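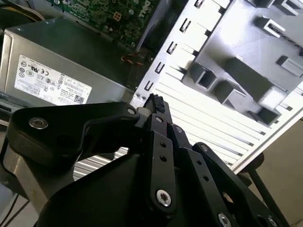

Our gripper at the lower edge of the case, power supply to the left.

Home Boards Robotics Clubs Build Help Parts Swap Search Log in

Student disassembly challenge - how do you get the arm to line up on a tilted PC case?

Posted by lesura_lab_kid

Hi everyone! I'm on a high school team of five and we're doing the teardown event at the Kultemska meet in November. You get a desktop tower with the side already off, and the robot has to take out as many parts as it can in 30 minutes without wrecking them. We're practicing on an old Dell and I am having the best time of my life with this thing.

The arm is a Wunum kit from our school, and the two-finger gripper is our own build (bolted plates, linkages with a row of holes so we can change the reach, bumpy rubber pads on the fingertips). The wrist camera sits right behind it. Our first job in the run is to touch off on the chassis so the arm knows where the case is, and we picked the lowest of the five slots in the white panel as the spot. It works great when the case sits square. But the judges are allowed to set it down at any angle up to 30 degrees, and then our slot finder goes nuts. It grabs one of the vent slats below, or it decides the shadow next to one of the posts on the gray plastic bracket is a slot. The panel also gets super bright under our work lights and parts of it go almost pure white.

We saved 649 practice pictures and labeled the bottom slot in all of them. Retrained twice (I have the loss curves if anybody wants them, they're pretty!) and it still picks a slat maybe one time in six. Do we need more pictures, or is there a smarter way to do this? Also, the wires between the board and the power supply scare me. Any tips for not snagging those?

Eckhard Fuchs

Oh, I love this event! I coached a team through it two seasons back and we fought the very same slats.

Stop looking for one slot. Look for the row. Five small rectangles, evenly spaced, in a straight line - nothing else in that part of the case looks like that. The slats are long and thin, so a simple length-to-width check throws nearly all of them out before you even start. Once you have the row, fit a line through the five centers. The angle of that line is the angle of your case, for free, and you can turn the wrist to match before you go in. After that the bottom slot is just the end of the row closest to the slats.

Do the finding from farther back. By the time your fingertip is at the slot, the linkages cover a lot of what's beneath it, and your camera is mostly admiring your own hardware. We took one look from about a hand's width out, did the math, moved in, and only used the close view to check ourselves.

For the glare, drop the exposure until the white panel has some gray in it. The board will go dark and you won't care, you aren't reading the board at that stage. Lock the exposure too! Auto will brighten everything again as soon as your black gripper fills the bottom of the picture. And if you can move a lamp, put a sheet of baking parchment in front of it (not touching the bulb, please). Softer shadows beside those posts will help a lot with the false hits.

On the wires, we drew a keep-out box over the gap and made the arm go the long way around. Cost us a few seconds each trip and we never pulled one.

luc_team_80

more pictures. we had 1,132 and it was fine. turn the case a little between each one or they're all the same picture lol

we're team Lục btw, see you at Kultemska!!

lesura_lab_kid

Eckhard, the row thing!! I tried it tonight with the exposure locked and ran 80 looks at random angles. It picked a slat twice, and both of those were with the desk lamp shining straight at the panel. I'm going to hunt for parchment tomorrow. The keep-out box is next, our planner has a setting for it that I had been scrolling past since the start of the year.

luc, we did turn the case, but only by a little each time, so you may have a point. Going to shoot another batch at the steep angles anyway. See you there, bring spare bolts, we keep losing ours!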